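Oficina Plolano: robótica em casa
Apontamentos da aula 8: pinças manuais

Hoje entramos na parte de que mais gosto! Já temos os dedos impressos e as articulações apertadas, e falta perceber como a pinça se porta numa casa a sério, com toalhas, cabos e embalagens de todos os tamanhos. Levem o caderno do projeto Redness e apontem tudo, mesmo as tentativas falhadas.

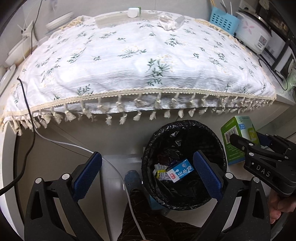
Antes de fechar a pinça, confirmem que os dois dedos chegam ao mesmo tempo ao centro. Uma folga de um lado empurra o objeto e estraga a pega (aconteceu-me em 21 ensaios de 30, até trocar o parafuso!).
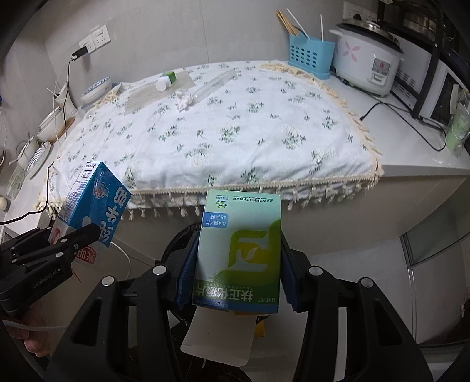 A força de aperto depende muito da embalagem. O cartão fino cede depressa, por isso comecem devagar e aumentem aos poucos. Uma caixa de medicamentos segura ao alto, entre as almofadas azuis, é um ótimo primeiro exercício; depois passem a um pacote de leite inclinado, que obriga a pensar no ângulo do punho. Repitam com as duas mãos!

Para a próxima aula: ler a ficha Feyisa e trazer as almofadas de reserva.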